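How Does an Allergy Pill Work?

Some people sneeze in spring when trees and grass let go of their pollen. Their eyes itch and their noses run. A small pill can help with that. Doctors call this kind of medicine an antihistamine.

What is histamine?

Your body makes a chemical called histamine. It is stored in special cells in your skin, your nose and other places. When something harmful gets in, the cells let the histamine out, and it acts like an alarm. In a person with an allergy, the alarm goes off for things that are harmless to most people, such as pollen, cat fur or dust.

Histamine works by fitting into tiny parts of other cells called receptors. Once it is in place, you sneeze or itch.
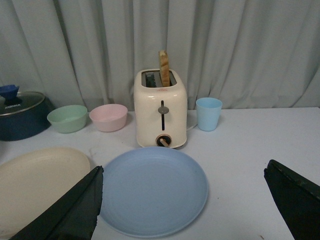 An antihistamine gets to the receptors and stops histamine from switching them on. The histamine is still in your body, but it can't do as much. The pill does not cure the allergy. When it wears off, the sneezing may come back.

How does the pill get to your nose?

You swallow it with water. It breaks up in your stomach and passes through the wall of your gut into your blood. Your blood carries it all over your body, including your nose and eyes. This takes a while, so the pill does not work right away.

Some allergy pills can be taken with or without food. Others should not be taken with certain fruit juices. The label tells a grown-up which kind it is.

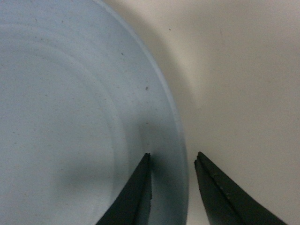 A reader in Astham wrote to ask why her brother's allergy pill made him sleepy when hers did not. There are older and newer kinds of antihistamine. The older ones get into the brain more easily, and histamine in the brain helps keep you awake. Newer ones mostly stay out of the brain, though they can still make some people drowsy.

Staying safe

Never take medicine on your own, even if you have had it before. A parent, nurse or other trusted adult should give it to you. Children often need a smaller amount than adults.

If someone has trouble breathing or their lips or tongue swell up, tell an adult and call 911 at once.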